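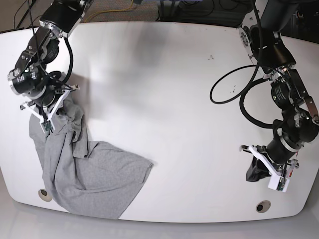
Okay, week nine, and I want to spend this one on the cable fault, since half of you asked me about it in lab and I gave half of you a bad answer. Short version: a gripper let go of what it was holding, over and over, and for a good while I blamed the wrong part. The long version is more fun! Look at how the cables run on these arms. On the one coming in from the right there's a black cable that swings out over the table in a wide loop before it comes back to the arm, and the other arm has one looping down its side toward the wrist. Slack like that is there so the joints can turn. It's also where my trouble started.

Course Materials > Manipulation > Faults and Failures > Notes 9

The task was shirt folding, the Lekuna routine you all know from the second homework. Grip, lift, spread, fold. We ran it 1,637 times in April and logged 143 drops. By a drop I mean the fingers opened when no open command had been sent (please use that definition in your write-ups, a shirt slipping out of closed fingers is a different fault and goes in a different column).

My first guess was the fabric. T-shirt cotton bunches up, the fingers only catch a fold of it, you get a poor grip, fine. So I raised the grip force. Drops stayed the same. Then I swapped the fingers. Same again. I was pretty annoyed by then and wrote a grumpy note to Vavgate, who sold us the motors, and I've since had to apologize for it.

Thodoris Dimitriou was the one who plotted the drops against wrist angle. More than 70 percent of them came in the same narrow band, right at the end of the wrist's travel! The loop was pulling tight there, the connector was backing out a hair, power blinked, and the gripper controller restarted. And guess what the Osard firmware did on restart? It homed the fingers. Fully open.

So there are 2 faults here and I want you to keep them apart:

Fault A: the cable was too short for the full turn of the wrist. Mechanical, cheap to fix. We moved the clip and added slack.

Fault B: the gripper opened itself after losing power. Software, and the one that worries me. With a shirt, who cares. With a glass jar or a drill, somebody's foot is under it.

We changed the startup so the fingers hold position until they get a command. Careful though, "hold" isn't always the safe choice either. If the thing between the fingers is your thumb, you'd like them to open. Read the Politis chapter on safe states before you argue with me about this, then come argue with me.

For next time: pick one joint on your own arm, move it by hand through its whole range with the power off, and write down where the cable goes tight. Bring the page with you.

14 shares | 6 comments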